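Falling Out and Making Up: a guide for ages 8 to 11
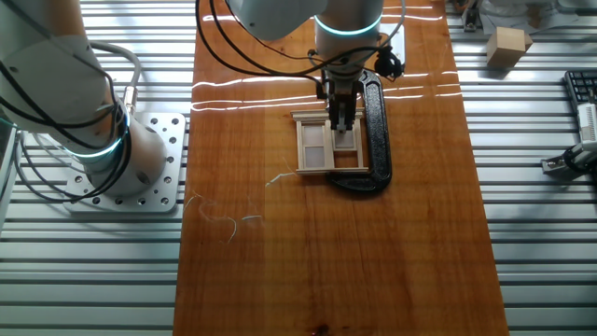

Why do best friends fall out?

Because they spend loads of time together, mostly. The more time you spend with someone, the more chances there are to get on each other's nerves. Friends also expect a lot from each other, so small things can hurt more than they would from someone you hardly know.

OK. So what sort of small things?

Being left out of a game. A secret that got passed on. A joke that wasn't funny to the person it was about. Somebody new joins the class and suddenly there are three of you, and three is tricky. Or you're just tired and hungry and it's December and everyone's been stuck indoors at playtime.

Isla's story

Isla Baird and Shona Rankin had been friends since nursery. Then Shona picked Ruaridh Pollock as her partner for the class quiz. Isla didn't say anything. She went quiet for a whole week and sat at the other end of the lunch table. Shona thought Isla had gone off her. Isla thought Shona had gone off HER. Five days of that! In the end Isla's big sister Morven told her to ask. Just ask. So she did, and Shona said Ruaridh knew all the flags and she wanted to win. (They came fourth.)

What happens in your body when you're cross?

Your heart goes faster. Face gets hot. Hands might make fists without you telling them to. Your brain is getting you ready for trouble, and while it's busy doing that it's not so good at listening or picking kind words. It does wear off. Might take a few minutes, might take untill bedtime.

Things to try while you wait:

Walk about a bit.
Drink some water, slowly.
Count backwards from 96. Harder than it sounds.
Write a really angry letter and then don't send it. Don't type it in a group chat either — people screenshot things.

How do you say sorry properly?

Say what you did. "Sorry I told Arash your secret" is much better than "sorry if you're upset". The second one sort of blames the other person for having feelings. Then say what you'll do about it, if there's anything you can do. Then stop talking and let them have a turn.

They might not say "that's OK" straight away. They're allowed to need time. You've still said it and it still counts.

What if it wasn't my fault?

Could be it wasn't. You can still be the one who starts the talking. Try beginning with "I felt" — as in "I felt left out when you went off at lunch". If you start with "You always" the other person stops listening and starts thinking up an argument.

Do friends always make up?

Not always. Sometimes people just grow in different directions, and you can be sad about it and still say hello in the corridor. New friends do come along, though it can feel slow.

When is it more than a falling out?

A falling out goes both ways, and both of you feel bad. If one person keeps being unkind on purpose, again and again, or you feel scared of them, thats bullying. Tell a grown-up you trust. A parent, a teacher, your gran, whoever. If the first one is too busy to listen, tell another one. It isn't telling tales.

Words to know

Compromise: each of you gives up a bit of what you wanted.
Grudge: staying cross for ages after the thing is over.
Trust: believing someone will be fair with you and keep their word.

Something to do

Draw a comic with four boxes. Two friends fall out in box one. What do they say in box three? Swap with a partner and see if they'd have done it differently.

Page last checked 2019-12-28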